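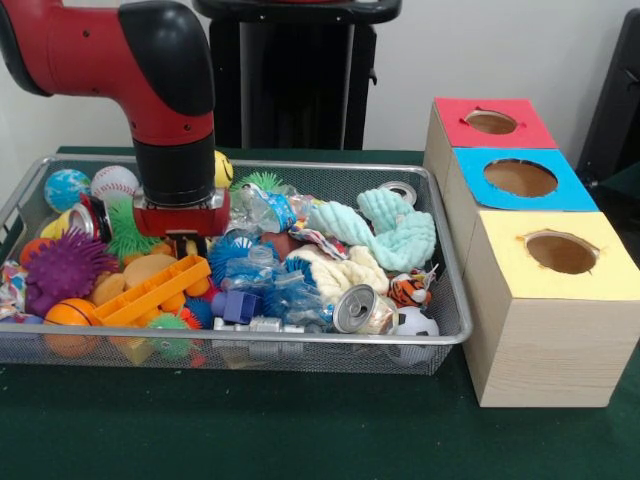 Can It Clean Up Yet? Notes From a Doubter

Every winter a new batch of videos tells me the household robot is nearly ready. I have a nine-year-old and a toy problem, so I am the ideal customer, and I'm still not buying. The job I care about is dull: take one thing out of a full bin, know what it is, put it where it goes, repeat until the bin is empty. These pages collect pictures of that kind of work, with my grumbling attached. Click any thumbnail on the old site for the larger version.

Posted 13 January 2019 by Ragnheiður Hafstein

1. The reach

Soft things are where I start to doubt. A washcloth has no fixed shape, and when it lies across a clear plastic bag, good luck telling a machine where one stops and the other begins. A crushed can next to cream-colored fabric is no kinder. My kid would just grab the cloth and shake it.
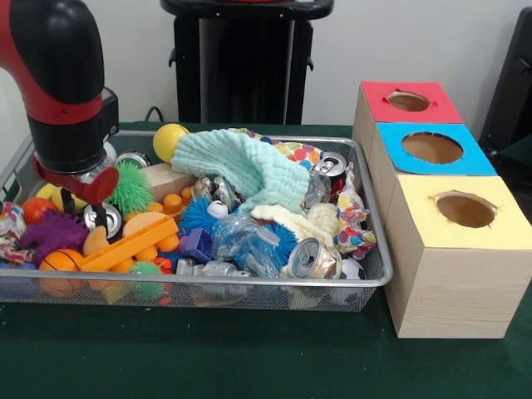 2. The sorting

Three boxes, three round holes. Shape-sorter toys have asked this of toddlers forever, and toddlers cheat — they shove. I'd like to see a list of what goes in which box before I clap for anybody. Sellers like Troltby will quote you 700 picks an hour on matching parts, and I believe them. Matching parts are easy. A koosh-style ball next to a knotted rope toy is another matter.
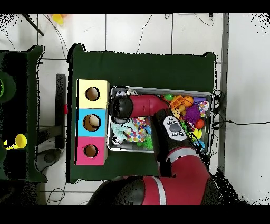

Red arm over the tray, with a beige ball showing through the hole in the blue box.

3. The long tail

I keep a small test at home with 12 objects from my own kitchen drawer. In September I tried it on a rented Cellow gripper kit. It managed the spoon and the cork. The rubber bands stayed where they were, and so did the dish towel, and I paid for the full weekend anyway.

So when somebody says "household ready," I ask about the last few items in the pile. Keychains and plastic bags. The stuff at the bottom that a tired parent scoops up with one hand.
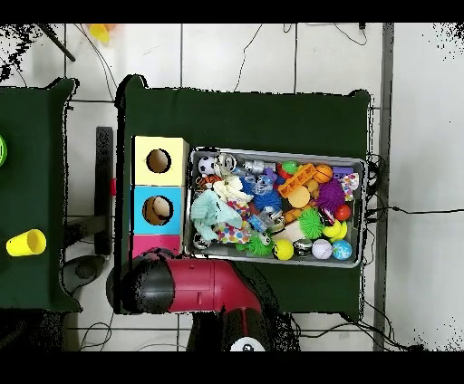

Tray from overhead: rubber duck, soccer ball, polka-dot fabric and plenty more to sort.

More galleries: Shelf stocking at Brøndum — Folding shirts, part 2 — The Skistetti dishwasher demo

Comments are open. If your machine can empty the toy bin, send me the whole run, uncut and at normal speed.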